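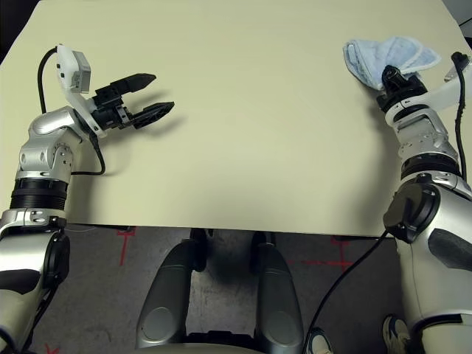

Beige table, front edge toward the bottom.

January 31, 2026

Table surface notes. The top is pale beige and matte, with a straight front edge and a rounded corner at far left. Shadows on it come out faint and gray, which is what we wanted after the trouble with glare on the old glossy one.

Wiped the top down with the Grasuda cleaner, 2 passes, then a dry cloth. The label says to wait 5 minutes between passes and I did. No streaks under the overhead lights. The Vanhove spray left a film last time, so that bottle goes back to the supply closet.

Measured the height at the front edge: 874 mm left, same at right. Feet are fine, leave them alone.

Cuiping Xiong asked if we should put a mat down. My vote is no until April, when the Dornuvano order comes in and we can compare samples. If anyone needs to mark positions before then, use the low-tack tape in drawer 17 and peel it off the same day.

Still to do: check the back edge for level.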